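Clernside Students to Teach Simulated Robot Arm Some Manners

RALTCOMBE, July 7, 2023 - The Clernside School robotics club has qualified for the Olby Cup, a student contest in which no robot will be harmed, mostly on account of there being no robot. Every arm, table, chair and awkward object in the event exists in simulation only, an arrangement that has done wonders for the club's repair budget.

The club took up simulation in April after a look at its bank balance. Members write the control code, build the rooms, and choose what the gripper is asked to pick up. The contest rules call for "objects of irregular shape," and the students have taken this as permission.

"We started with cubes, like everyone," said Nele Dierckx, who coaches the club and teaches physics at Clernside. "A cube is a very polite object. You come down from above, you close the fingers, you go home. Then somebody asked what happens if the thing has wings."

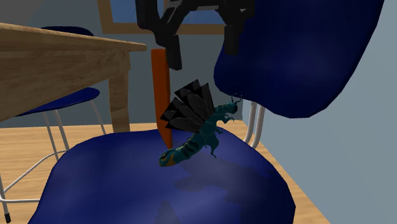
The team has since logged 1,085 simulated grasp attempts. Dierckx declined to say how many were successful, describing the figure as "educational." Early versions of the code treated every item as a box with decorations. Later versions look for the thick part of an object first and try to stay away from anything thin, which students say is also how they approach the cafeteria lasagna.

Furniture has been its own course of study. Tabletops are flat and forgiving. Chair seats curve, and an item set down on one may not stay where the code remembers leaving it. The club spent three meetings on this problem and one on whether it was a problem.

At the Olby Cup, each team gets 20 minutes to clear a room its members have never seen. Points are awarded for objects moved to the correct place and taken away for objects moved to an incorrect place, including through the floor. The Clernside team will send three students to the final in De Haan, along with two laptops and a power strip that Dierckx has labeled in permanent marker.

"They've learned to read an error message all the way to the end," she said. "I have colleagues who can't do that."

The club meets after school in the physics lab and is open to all Clernside students. No experience is needed. Families may watch practice runs on the lab projector when the bulb is cooperating.

Related news
Clernside Physics Lab Gets New Projector Bulb
Raltcombe Bridge-Building Contest Ends in Tie, Then Collapse
Olby Cup Organizers Clarify Rule on Floors
Summer Coding Sessions: Places Still Open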